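Workplace Forums > Sorting and Materials Recovery > Staffing and procedures

Thread: Two-arm bottle cells and the manual pick station

Started by m_aguirre, Sunday, July 13, 2025

m_aguirre
Stendell is replacing 2 of our 10 manual pick stations with two-arm cells. Container line only, film and fiber stay manual. Nobody is being let go on paper. The four people affected move to a role called "cell attendant," same grade, same shift.

I write the station procedures and have to define what an attendant does. The draft from Grukberg (the integrator) lists three duties: clear faults, change liners, log rejects. That is not a full shift of work and everyone on the floor can see it. Looking for procedures from sites that have done this already.

Maricruz

liner_change
We went through it in January. Clearing faults is the job. Everything else on the integrator's list fits in the gaps. First week we had 404 stops logged across all cells, and most needed a hand inside the enclosure. Write your lockout steps before anything else.

The logged reason codes were useless, by the way. "Grasp failure" covered nearly all of them.

hchisholm
Disagree with the above on priority. Stops come down as the settings get sorted out. What doesn't come down is the exception work, meaning items the arms won't take or shouldn't take. If the procedure treats attendants as people who reset a machine, you lose the sorting knowledge inside a year, and then there is no one to check the cell's output. At Tlapale we kept every attendant on a manual station for half of each shift. Management objected to the cost. It is still in place.

Huguette Chisholm

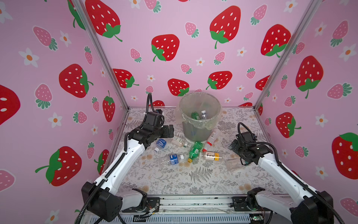 m_aguirre
The half-shift rotation is something I can propose, but I need a technical argument for it as well as a retention one. The one I have is presentation. On our belt a picker turns a bottle while lifting it and reads the label side without thinking about it. An arm takes the bottle as it lies. With one bottle lying diagonally, the next one flat, necks pointing different ways and one with no label at all, the approach angle changes on every pick, and for the bare one there is no print to go by. Our pickers sort unlabeled clear by feel and by the neck. I would like that written down somewhere before they are moved.

liner_change
Then write it down. That's a document, you don't need a rotation for it. We did ours in 11 pages with the senior picker and it has held up.

hchisholm
Has anyone tested it? A written guide tells a new hire what to look for. It doesn't keep the skill current in someone who watches a status light all day.

liner_change
Our reject audit is the test. Weekly, pulled from the output bale. No drift so far.

ozk_line3
Attendant here, different company, Sustance cells. Two things from the floor.

Liner changes take longer than the sheet says. The bag has to be folded over the rim all the way around or it slides down under load. Give it a real time allowance.

Second, pay. Same grade sounds fine until piece bonus goes away. Ours was tied to picks per hour and the arms don't earn me one. Check that before you publish a role description.

m_aguirre
Bonus is tied to picks here too. It is not mentioned anywhere in the draft. Raising it with Stendell tomorrow.

@liner_change, could you send the section headings from your guide? Headings are enough, I don't need the content.

liner_change
Sent by PM. Lockout steps are in there too.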